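Zoler Rewards open day, August

I'll go a long way for points, but 151 km each way to look around a loyalty program's head office was a new one, even for me! Corina Nedelcu from the member team met us at the door with lanyards and very decent coffee. 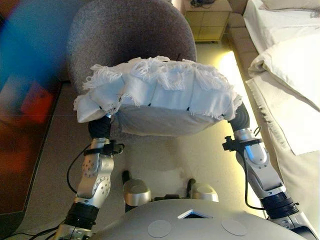

Transfers to Closari were what I'd come to grill them on. They still go through in blocks of 800, and leftovers just sit there (grr). I'd happily burn mine on a lounge visit and a gray upholstered chair with a white cover over its back, but Rullatska lounges are 20% dearer from next month.

Huệ Chu did the questions after lunch, and she was great. 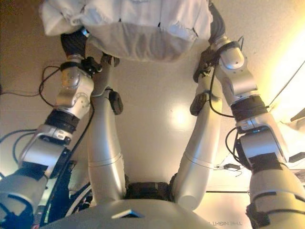

Getting there

Free parking out back, or the number 12 bus.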